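Pre-Purchase Inspection Checklist: Two-Arm Bench Cell, Rostham Site
Completed April 3, 2025, by Halima Yusuf. Comments added by Damian Haslinger (finance) and Chibuzor Odukoya (maintenance).
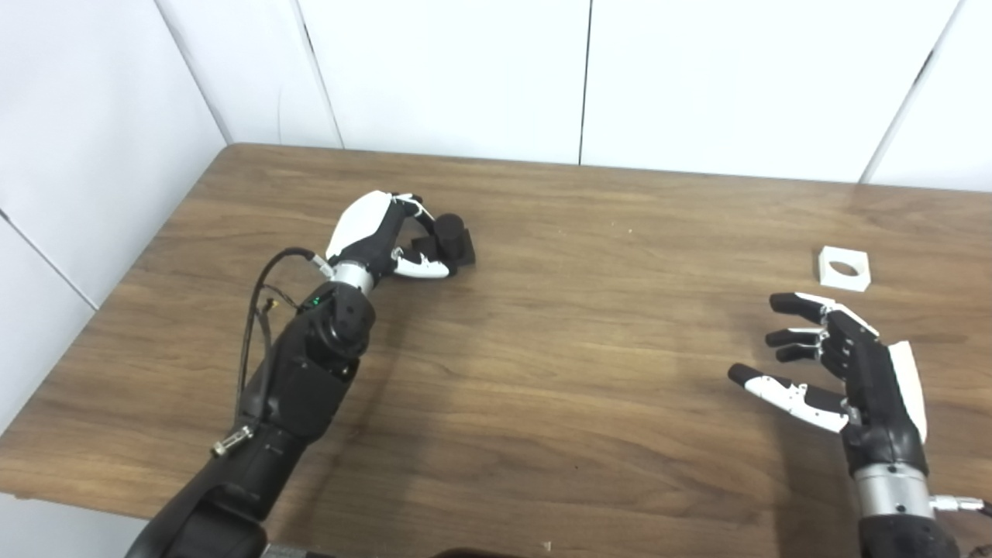
SECTION A: WORK AREA AND GUARDING

A1. Bench stable and level under load
Pass. No movement when leaned on at the near corner. The quote lists the bench as a separate line and I would like to know why, when we own four that would do.

A2. Bench surface clear of debris
Minor. There are small specks on the top, one toward the back and one near the front edge. Easy to wipe off. The vendor's daily routine has no cleaning step in it, so we would have to write our own and find the minutes for it.

A3. Walls and panels around the bench
Pass for the demo corner. It has smooth white panels on the back and left side. Our own bay at Rostham has pipework and a window. I am not accepting the demo corner as proof of anything about our bay.

A4. Guarding on the operator side
Open. The quote covers the arms, the hands and the controller. It doesn't cover a light curtain, a scanner or a fence. Sales said the arms are "safe to work beside." I asked for the risk assessment behind that sentence and was told it would follow.
Comment, Haslinger: No assessment, no purchase order. Please put that in the first line of whatever goes back to Distusen.

SECTION B: ARMS, WRISTS AND CABLES

B1. Cable routing at the wrists
Fail. Thin black cables loop out at the left wrist and run back along the outside of the forearm. On the right there is a connector sticking out to the side with the cable leading away from it. Either could catch on a fixture or a sleeve.
Comment, Odukoya: Agree with the fail. I priced sleeves and clips from Aubert at $367 for the pair of arms. It should come off the vendor's number and not be added to ours.

B2. Status light visible from operator position
Pass with a question. Green light just below the left wrist, small. I want the meaning of every color in writing. A light on a part that moves can also end up facing away from the person who needs to see it.

B3. Exposed fittings
Open. A metal fitting protrudes from the left forearm, lower down. Ask whether it can be capped.
Comment, Odukoya: Also ask what it is for. If it's a service point we need to reach it with the arm parked.

B4. Emergency stop within reach
Open. To be measured at our own bench with our own operators. Garba and I have very different arms.

SECTION C: HANDS AND PARTS

C1. Grip on the sample part
Not scored. The left hand was closed around the black piece, a short cylinder on a square base, with the thumb pressing from the near side. The piece was resting on the table. I want a drop test with the part held clear of the bench, at full speed, with power cut partway through.

C2. Pinch points between fingers
Open. The fingers have several joints each and the gaps matter. Gauge check to be done with power isolated. Bring the set from Firdale, because ours is missing two sizes.

C3. Part presentation
Open. The white block with the hole was lying on the bench well to the right of the black piece, with no tray or locating pins under it. If the cell needs fixtures to work all shift, those belong in the quote. Sales says it doesn't. I'd like that in the contract.

C4. Spare hands
Fail. None included. Replacement finger sets are quoted at $522 each, lead time "on request."
Comment, Haslinger: How many sets a year? I can't budget for "on request."
Comment, Odukoya: Neither can I. Distusen couldn't give me a wear figure. Plan for one set per hand per quarter until they do, and expect me to be wrong.

SECTION D: COSTS NOT IN THE QUOTE

D1. Guarding survey: $900, Barnabás Orbán's estimate, survey only.
D2. Operator training: $1,900 per session, travel extra. Two shifts means two sessions.
D3. Software support after year one: blank on the form. Third request sent.
D4. Power and network drop to the bay: facilities to price.

RESULT
Not approved for purchase. Items A4, B1, C4 and D3 must be closed in writing first. A second visit is fine by me if we bring our own parts — the awkward ones, with the burrs on — and choose the order they run in.
Comment, Haslinger: The quote expires at the end of April. Let it expire. They will send another one.
Re-inspection: H. Yusuf and G. Amadi, date to be set once the risk assessment arrives.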